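4.2 Fingers and wrist camera

The gripper went through more redesigns than any other part of the build, and it is the part we are happiest with. Grollow, as the arm came to be called, was put together on a bench in the Kakby shared workshop, between other people's bicycles and a lathe that we were asked very firmly not to touch. The upper links and the base had settled down by March. The fingers had not, and we kept drawing new ones well into the summer.

Our first pair were plain flat paddles. They picked up blocks and cups without complaint and were hopeless with cloth, which slid out sideways as soon as the wrist turned. The second pair had hooked ends, and these caught on everything, including each other. For the third we went back to a straight taper with a narrow, rounded tip, a recessed pair of slots just behind it, and a stepped shoulder where the finger thickens. The taper lets the tips get under a fold. The shoulder is there for stiffness, and it made a bigger difference than we had dared to hope - the old fingers bowed outwards when squeezed hard, and these hold their line.

The camera sits at the wrist and looks along the fingers. We tried it on a post beside the arm first, and the arm spent half its time hiding the very thing we wanted to look at. Moving it to the wrist cost us some weight and a good deal of cable routing, but the tips are now always in view and always in the same part of the picture at a given opening. Figure 3 gives the view that the grasping software works from, with the gripper open over a padded surface and a red cloth item to one side.

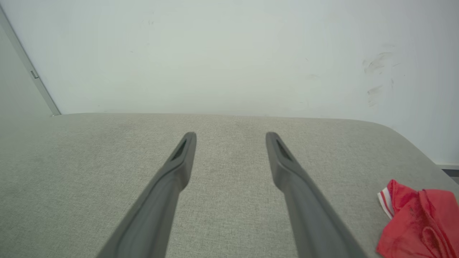 Calusix
Lead author; mechanical design and build, Kakby shared workshop

Figure 3. Wrist view with the fingers open. The slots behind each tip slant in opposite directions.

A view like the one in Figure 3 is a lovely thing to have for soft goods. Bright cloth against pale upholstery is easy to pick out by colour alone, and for a long time colour was all we used. The harder job is choosing where on the cloth to close. Our method looks for creases, which show up as darker bands inside the coloured area, and aims the midpoint between the tips at the nearest one. A raised fold gives the fingers something to pinch. A flat patch gives them nothing, and they simply skate over it.

Pale woven fabric brings its own trouble. The fine texture is visible right across the cushion in Figure 3, and our first edge detector treated every thread as something worth knowing about. A light blur before edge detection cured most of this. We also ignore the upper half of the image whenever the arm is pointing across a seat towards a wall, as marks on paint can look surprisingly like small dark objects to a simple program. Both fixes are crude, and both have stayed in.

The matte charcoal finish of the fingers was a happy choice. An earlier glossy pair threw highlights that moved as the wrist turned, and the tracker would happily follow a highlight off towards the elbow. With the dull surface, the broad upper faces still catch some light but the outline stays steady, and we can find both tips by matching a stored template.

To tune the template we kept 3879 wrist images, gathered over several evenings with the workshop lights in different states. We set aside 112 of these and marked the tips by hand. The tracker lost one or both tips in 13 of the marked images, nearly all of them with dark cloth bunched up against a finger. We were thrilled with that, and we would still like to see what a pale stripe along each finger might do.

The finger drawings are shared under the project name Tseng, along with the template and the hand-marked set. Anyone copying them should check the width at the shoulder against their own gripper body before making a pair, as ours was filed to fit and the drawing shows the size before filing. The wiring of the wrist is covered in Section 4.3.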